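3.2 台所遊びの道具立てと配置

さて、ここからは道具の話です。正直、この節を書くのがいちばん楽しみでした(共著者には長いと言われましたが、削りませんでした)。

私たちが知りたかったのは、ままごとの道具を白い天板に広げたとき、人がどれとどれを「仲間」と見るか、ということです。食器は食器、果物は果物でまとめるのか、それとも「朝ごはん」のような場面でまとめるのか。Ollham調査では色の影響がかなり強く出ていて、私は最初これを疑っていました。子どもの頃の自分なら、色より先に「何に使うか」で並べたはずだからです。

そこで今回は、色と用途がわざとぶつかるような組み合わせにしました。水切りボウルとその横の小さな器は同じ緑系なので、色でも台所用品としてもまとまります。ところが緑の仲間を集め始めると、離れて置かれた小さな緑の楕円の玩具まで入ってきてしまう。ここが悩みどころで、参加者の手が止まるのもたいていこのあたりでした。ケチャップのボトルを皿にのせた配置も同じ考えで、食卓の場面として見る人と、「赤いもの」として抜き出す人に分かれます。 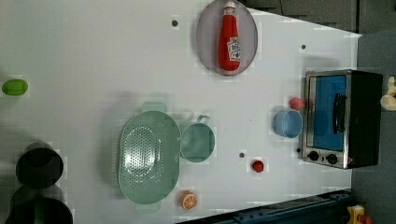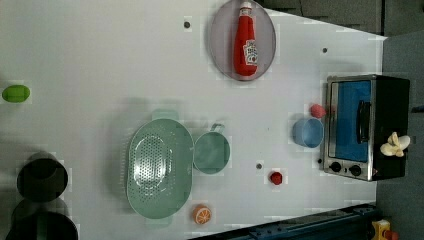
図2 白い天板に広げたままごと道具の配置。皿の上に赤いケチャップのボトル、天板の中ほどに緑系の水切りボウルを置いている。

参加者は98名で、1人につき2回、分類をお願いしました。1回目は何も言わずに「片づけやすいように分けてください」とだけ伝え、2回目は「これから料理を始めるつもりで」と一言足します。制限時間は200秒。予備調査のVeres版では時間を区切らなかったのですが、そうすると皆さん本当にいつまでも並べ直すんですよね。気持ちはよく分かります、私もやりました。

面白かったのは鍋の扱いです。黒い鍋は色でまとめる人にとっても用途でまとめる人にとっても迷いの少ない道具だろうと予想していて、実際に1回目はほぼその通りでした。ところが2回目になると、鍋を分類の「入れ物」として使い始める人が出てきます。果物を鍋に入れて、これで一組、というわけです。分類される側だったものが分類する道具に変わってしまうので、集計表のどこに書けばいいのか、かなり揉めました。結局、Kastar方式の符号に「容器化」という欄を足して処理しています。

この欄に該当したのは30名でした。思ったより多い、というのが率直な感想です。水切りボウルも同じように使われることがありましたが、こちらは「洗う前のもの」を入れるという説明がつくことが多く、鍋とは意味合いが違うようです。聞き取りの詳細は4.1で扱います。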